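Acta de la reunión de agosto: comparación de pinzas de mano

Empezamos a las 16:20, con veinte minutos de retraso porque la sala grande estaba ocupada y acabamos en la del fondo, la que tiene eco. Me tocó otra vez redactar el acta, así que va con mi estilo; quien quiera una versión seria, que se apunte para la próxima.

1. Acta anterior

Se aprueba sin cambios. Quedaba pendiente el presupuesto de Dhillon para las almohadillas de repuesto y sigue pendiente: han contestado, pero con el precio de otro modelo. Les vuelvo a escribir yo.

2. Pruebas con tela sobre la cama

Este punto se comió media reunión, y con razón, ¡porque por fin tenemos material para discutir! Repasamos las tomas que hicimos con ropa pequeña sobre la sábana de palmeras. Llevamos 251 intentos grabados y dimos por buenos 174 (el criterio es el de siempre: la prenda sube entera y no se suelta hasta que abrimos a propósito). Hubo quien pidió separar los calcetines de lo demás y me parece muy sensato, son mundos distintos.

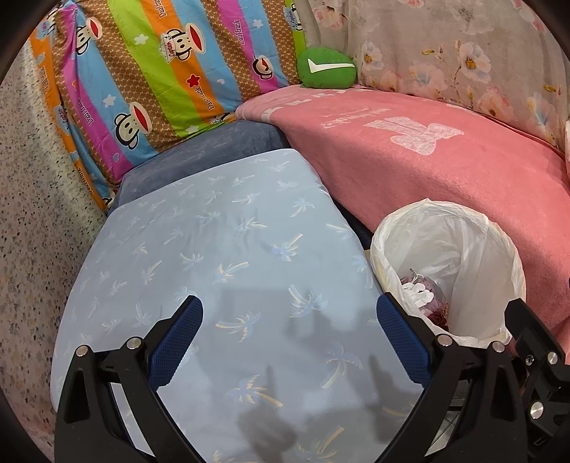

Olatz Irureta

Sigo. La duda gorda era si las almohadillas azules agarran mejor la tela fina que las lisas de Skollport que usábamos en primavera. Mi impresión, después de pasarme una tarde entera abriendo y cerrando, es que sí, sobre todo cuando entras casi en vertical y dejas que la sábana ceda un poco por debajo. Con las lisas yo acababa apretando de más y me llevaba un pellizco de sábana con la prenda. En el grupo hay opiniones: dos personas prefieren las lisas porque se limpian antes (cierto, las azules recogen pelusa que da gusto) y otra no nota diferencia.

También hablamos de las sombras. Los dedos hacen sombra justo encima de la zona de agarre y con la sábana clara se nota bastante en el vídeo. Propuse mover la lámpara al otro lado y me dijeron que entonces la sombra cae sobre el montón. Pues probaremos las dos cosas y ya está, no vamos a votar una lámpara.

La cubierta de la cama la dejamos como está, con la funda de rayas y monos, la manta rosa y compañía. Alguien proponía poner un fondo liso para que fuera más fácil separar el objeto, pero yo insistí (mucho, lo reconozco) en que una cama de verdad tiene estampados, y si el sistema se pierde con un mono de Paul Frank prefiero saberlo ya. Aceptado, con una tanda corta sobre fondo liso para comparar.

3. Una mano o dos
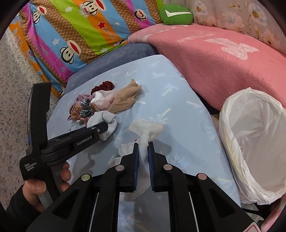 Y con dos pinzas a la vez la cosa cambia muchísimo. A mí la izquierda me sirve de pisapapeles: la apoyo de lado sobre el montón mientras la derecha pinza el calcetín y tira. Se cansa la muñeca, eso sí, y a los 20 minutos ya estoy haciendo tonterías. Acordamos turnos más cortos y que cada cual apunte cuándo para, que luego en la hoja parece que somos todos incansables.

Los coleteros dieron para un rato. El de terciopelo, según casi todos, es el más agradecido, y con el satinado hay división de opiniones. Yo soy del bando que lo odia. Se decide hacer unos 50 intentos más solo con coleteros, repartidos entre las dos configuraciones.

4. Controlador

El de Flasport va bien, pero si se desconecta el cable hay que reiniciarlo todo y perdemos la calibración. El de Zikeo recupera solo, aunque el retardo al cerrar se nota en la mano. Sin acuerdo. Pedimos prestada otra unidad de Zikeo y lo retomamos con números delante.

5. Tareas

Escribir a Dhillon por las almohadillas: yo.
Separar calcetines y resto en la hoja de resultados: el equipo de datos.
Tanda sobre fondo liso y prueba de lámpara: quien tenga turno de mañana.
Unidad de Zikeo: compras.

6. Ruegos y preguntas

Se ruega devolver los calcetines a su caja al terminar. Se pregunta si hay presupuesto para una silla decente junto a la cama; se mirará.

Terminamos a las 17:45.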